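Re: [Dondach-list] Op shop finds and the great toy wash
From: Meron Wubshet
Date: 29/02/2020

Hi all,

Clotilde, thank you for starting this one up again, I've been meaning to write for ages!

Clotilde Roussel wrote:
> Has anyone got a decent method for old plush toys? I've picked up
> a boxful for the June fete and they smell like somebody's shed.
> I'm scared of the machine after what happened to the rabbit.

Poor rabbit. I've done heaps of these over the years (the kids' lot first, then everyone else's) and I only use the machine for the tough modern ones with stitched eyes. Cold, gentle, 40 minutes at the very most, inside a pillowcase with the end knotted. Anything older gets a sponge. I put a squirt of wool wash in lukewarm water, whip it up till it's mostly suds and use just the suds, working with the fur and then rinsing the cloth more often than you'd think you need to.

For the shed smell, bicarb! Tip it all over, rub it in, leave the toy in a tied bag for up to 48 hours and vacuum it off with a stocking over the nozzle. The dark fur takes a second go because the powder hangs about and looks like dandruff.

Drying is where I used to come unstuck. Pegging by the ears is a crime, and the arvo sun fades the colour out of black fur faster than you'd believe. I go for shade and a breeze now, turning them whenever I walk past, and a soft brush at the end to get the pile standing up again. If it's got a growler or a music box in its tummy, keep the water right away from it and just do the outside.

Old straw-stuffed ones I won't touch, sorry. Annick might know someone.

I've still got half a bottle of the wool wash if you want it, I can drop it round with the cake tins. 

Cheers,
Meron
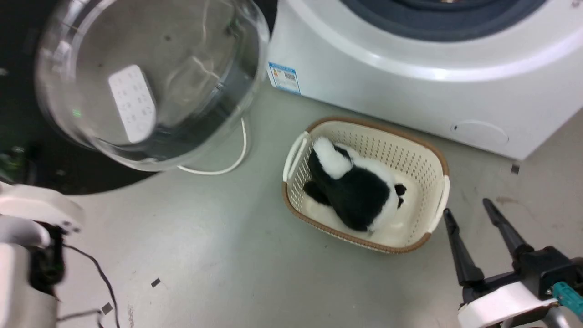

Eugénie Marty: Seconding the bicarb, but do try it on a hidden patch first if the fur is mohair. I had one go terribly stiff on me and it took a fair bit of brushing to bring it back. Clotilde, I can take six off your hands if you're swamped.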